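Re: [haverford-allotments] Seed swap, what to bring

> Is the swap still on in November? And do packets need
> to be sealed, or can I bring beans I saved myself?
> I have far too many runners again.

Yes, still on, in the Presport Road hall. Doors open at 10 and we need to be out by 1.

Saved seed is welcome. Put it in a paper envelope with the variety and the year you picked it. Please don't bring squash or courgette seed unless you grew only one kind, as they cross and people were disappointed last time.

I keep mine sorted by sowing month and will bring the lot. 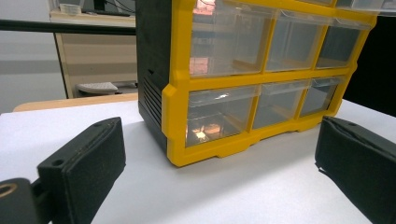 Yellow and black organizer with clear drawers.

Runner beans should be fine for 3 years if they have stayed dry. Parsnip is not worth swapping unless it is this year's. Onions I would give 2 years at most. If you are unsure, put ten on damp kitchen paper in a warm room and see how many sprout before you bring the rest.

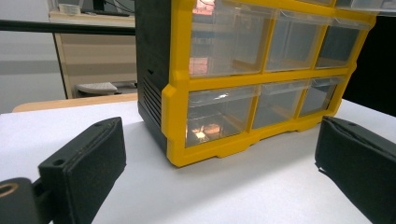 Tomatoes last much longer and I still have plenty of Tramine, the small yellow one, if anybody wants to try it. It did well outdoors on the Prerberg side, less well on my plot, where blight got in during August.

Parking is behind the hall. The gate code is 1025. Please shut it after you.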